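Moving to Flerkbridge, week three

Quick one tonight, it's nearly 11 and I have to be up at six.

So. The apartment. Still boxes. Found the kettle, lost the can opener, ate cereal for dinner twice. The movers quoted 2,440 and then wanted extra for the stairs, which they had been told about. In writing. I paid it becuase I was tired and it was raining.

The job is fine. Good, even. The bus is not. The 8 from Voyle is supposed to come every fifteen minutes and it comes when it feels like it — I've started walking to the next stop just to feel like I'm doing something. Up to 40 minutes one morning. Missed the whole first meeting.

Trash rules here are a whole separate thing. Bottles go one week, paper the other, and the calendar they gave me is for May. Only May. Called the city, on hold, gave up.

Library card though! Took five minutes. Nice building, warm, big tables upstairs. Might just live there.

Still need: curtains, a lamp, a doctor, some kind of rug. Rent goes out on the first and then there's 900 left for everything, so the rug can wait. 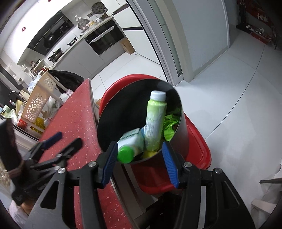

Rosine Lefèvre wrote in to say the 8 has always been like that, and to take the 12 from the bottom of the hill instead, it's slower on paper but it does show up. Trying it tommorow. Will report back.

Ok bed.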